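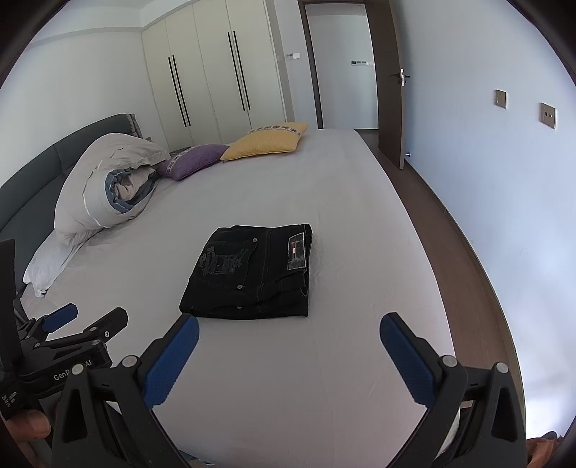 Home recorders, household handling tasks (part-time, paid)
Location: Herholm and surrounding villages
Start: September
Reference: 389

Kalix is recruiting people to record everyday handling tasks in their own homes with a pair of hand-held grippers. The recordings are used as training examples for Clikar, a control model for two-armed household robots. The current round covers bedrooms and laundry: folding trousers, shirts and towels, pairing socks, changing pillowcases, stacking folded clothes and putting them away.

The work

You will be lent two grippers, one for each hand, with charger and carrying case. Each gripper has a wide-angle camera. A task sheet is issued at the start of each week and lists the items to be handled, the starting state of each item and the finished state required. A typical entry reads: "Jeans, one pair, dropped on bed. Fold to compact bundle. Release with both grippers open."

One performance of one task, from start signal to release, is an episode. Full-time equivalents do not apply; recorders are asked for 200 accepted episodes a month and may spread them as they like between 7 am and 9 pm. Daylight and lamplight are both acceptable. Failed grasps should be left in and corrected within the same episode. An episode is rejected if bare fingers touch the item, if a lens is covered, or if the other gripper is put down before release.

Rooms should be recorded as they are normally kept. Please do not clear away cushions, quilts or other bedding unless the task sheet asks for it. The set for this round stands at 2,921 accepted episodes, and too many of them come from the same few rooms.

Requirements

Aged 18 or over, with the written agreement of everyone else in the household.
A bed, table or other flat surface that can be reached from at least two sides.
Able to hold a gripper in each hand for up to 20 minutes at a time.
A home connection able to upload overnight.
No experience of robotics or programming is needed. Left-handed applicants are welcome.

Letters, screens, family photographs and faces must be kept out of view. Episodes containing any of these are deleted at review and do not count towards the monthly total.

Training and pay

Training takes one afternoon at our Osei workshop and is given by Ionuț Filip. It is paid at the same rate as recording. The first 175 episodes are checked individually by Roxana Manole, who returns written notes; after that a sample is checked each week. Payment is per accepted episode, made monthly, and the rate is stated in the agreement sent before training. Travel to the workshop is refunded on production of a ticket or mileage note.

The agreement runs for three months and may be renewed. Either side may end it with one week's notice. Equipment remains the property of Kalix and is insured by us against accidental damage.

How to apply

Write to Sânziana Radu, Recording Programme, Kalix, quoting the reference. Give the number of rooms you could offer, the type of floor and main surfaces in each, and the hours you would normally be free. A CV is not required. Questions about data storage and deletion should be addressed to Somtochukwu Okafor at the same office.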